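Home Cells Checklists Downtime log Contact

Tabletop arm, monthly walk-round: the list and my comments

I do this one at the Skiltside bench in about 20 minutes, coffee parked well outside the tape. Print it, scribble on it, stick it in the Avo binder when you're done. Mine's for June.

1. Emergency stop
[x] Pressed with the arm moving at slow speed, arm stopped
[x] Reset needs a separate action, no restart by itself
Comment: Works great. The button feels a bit gritty when you twist it out, so I've put a spare on the Irno order. Try it from the chair as well as standing up, please! I had to stretch for it sitting down, and I've got long arms.

2. Floor tape and reach
[x] Tape complete all the way round
[ ] Nothing stored inside the reach
Comment: Found a step stool in there again. Moved it, left the box unticked, and I'll look again next month.

3. Fingers and work surface
[x] No tears or splits in the ribbed fingers
[x] Finger screws snug
[x] Only the pick items on the table
Comment: I checked the fingers open over the table, with the three cups and the Pepsi can set out for the pick run. Blue fingers are nice for this, they show up well against a white top (the old gray ones drove me nuts). House rule is that drinks cans used as pick items stay pick items, so don't open one and don't put your own down next to it. Same goes for cups!
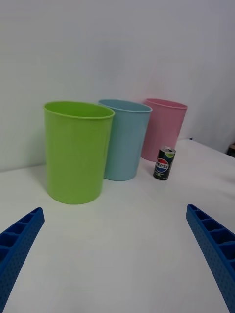
4. Cables and hose
[x] No rubbing at the wrist through a full turn
[x] Strain relief tight at the base
Comment: One tie was starting to dig in, so I swapped it for a hook-and-loop strap. Cable tag 136 is fading and needs a new label.

5. Speed and payload settings
[x] Teach mode limited to slow speed
[x] Payload matches the fingers fitted
[ ] Settings backed up
Comment: Backup failed twice, drive full. I opened ticket 727 with Hovland and I'm leaving this one open until I hear back. Slow speed only until then, even if you're in a hurry.

Next check: July, same list.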